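Search our shop
Enter keyword or product code
Search

Skutholm Garden Storage Box, 740 litre

I'll start with the size, as it's what I get asked first. The Skutholm holds 740 litres, and if litres mean as little to you as they do to me, think of a full set of corner sofa cushions with the parasol cover rolled up on top. I've had mine at the side of the house for two winters now and it has swallowed everything I've thrown at it, including a paddling pool I'd sworn I was getting rid of (it's still in there).

It comes flat in two cartons. The panels slot together and then you screw down the corners, and I managed it on my own in an evening, though the lid really wants a second pair of hands. Mine went on crooked the first time and I had to take the hinges off and start again. Do build it where it's going to live! 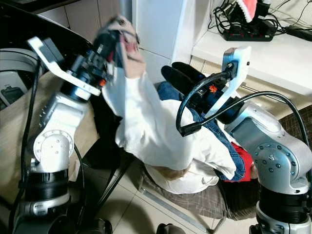
The lid runs on a pair of Oberholzer gas struts, and they're the reason I chose this box over the cheaper one we used to stock. It stays up by itself while you dig about inside, and it comes down slowly, so no squashed fingers. You can sit on it as well, two adults side by side, but it's a hard top and after half an hour you do know about it. I wouldn't lie down on it for a nap, put it that way. For that you want something with a bit of give, like the padded cot in the photo, where somebody's stretched out with a loose white garment over them. If you'd like the box to double as a proper seat, we sell a tie-on pad in stone or dark green, made from Avasport outdoor fabric. The pad folds in half and goes inside with everything else when it rains.

Is it waterproof? I get asked this more than anything except the size. The lid overlaps the sides all the way round and mine has stayed dry inside through some really filthy weather, but it isn't sealed like a cool box and I wouldn't hose it down at close range. There are little vents under the rim at the back. Please don't tape them up. One customer did, and her cushions had gone spotty by November.

And do let things dry before they go in. I'm terrible for this, I get the first drops of rain on my head and just bundle the lot in and slam the lid (well, lower it gently, thanks to the struts). Then I have to get it all out again the next morning and hang it over the fence. Cushion covers with a zip can usually come off for a wash at the end of the season, but check the label, as some are sponge clean only.

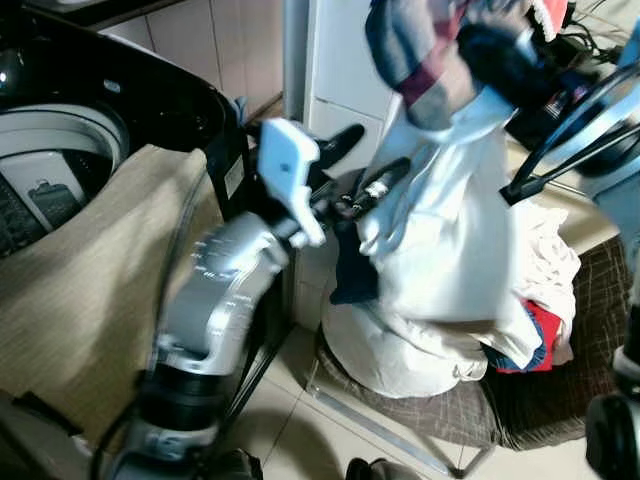 Ribbed beige cloth hanging over the front of a top-loading washing machine.

Colours are slate and a sort of mushroom. The slate is darker than it looks on my screen. I went for mushroom and it shows the muddy paw prints less than I'd feared, and a wipe with soapy water brings it up nicely.

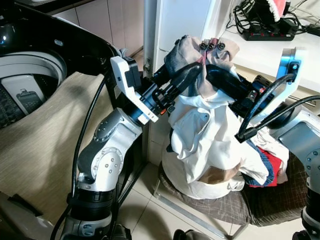 Handalel Garden Catalogue, page 4

What's in the cartons: base, four side panels, lid, struts, hinges, screws and a hasp for a padlock. You'll need your own padlock and a cross-head screwdriver. It's heavy once it's full, more than I can shift, so put it on slabs or decking if you can. On grass the corners sink.

Price is £243 with delivery to the kerb. The pad is extra, and so is the liner bag, and I'd only bother with the bag if you're keeping toys in there.

Spare struts and hinges are usually on the shelf here. Send me a message with your order number and say which side has gone, left or right as you face the front, and I'll get one in the post.

Ridwan Rahman
Handalel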